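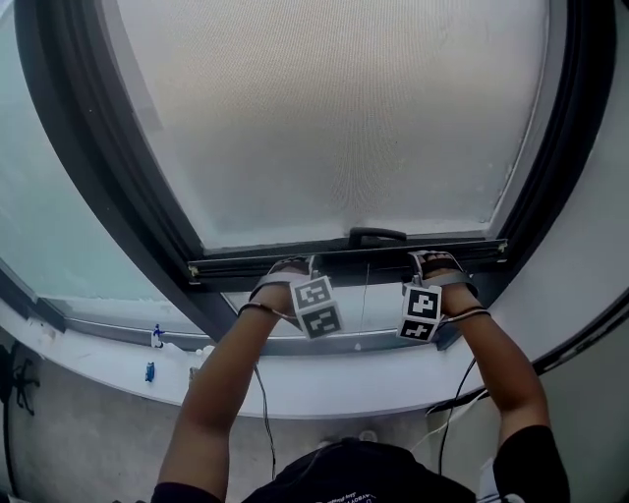
*Both hands on the bottom rail: a tilting window with a dark metal frame and a frosted pane.*

The promise of the tilting window is that you will finally clean both sides of the glass without a ladder. Piroska Kovács heard it from the salesman, from her sister and from a brochure with a very clean family on the cover. She has lived with hers in Rurlow for 15 years and remains unconvinced.

"You can reach the outside, yes," she says. "You still have to want to."

I went to see her on a Saturday in June to find out what these windows are like once the brochure has been recycled. Mostly, they are heavy. A big pane in a metal frame wants two hands on the rail, set well apart, and a bit of patience. Pull from one side and it may drag, and then you are pushing it back and starting over. The small handle in the middle is for latching, Kovács says, and guests who yank on it get a short lecture.

Then there is the frosted glass. It gives you privacy and it hides grime, and I suspect the second is why people stay so fond of it. The catch comes on a bright evening, when every smear you left that morning shows up.

Lajos Erdős, who repairs windows out of a shop in Kesside, takes a kinder view. He charges $40 to look at a stiff hinge and says most of them need nothing but a brush and a little oil.

"People replace the whole thing," he told me. "They spend $300 on a problem made of dust."

Maybe so. A man who sells repairs would say that, though I did try his advice on my own bathroom window and it now moves with one less groan.

His other rule is to clear the sill first. A wide white sill is an open invitation – plants, mail, a radio – and all of it has to go somewhere before you tilt anything. Kovács keeps a figurine and a few small things on hers and wipes it down last, with whatever rag is left. She does the windows twice a year. The brochure suggested monthly.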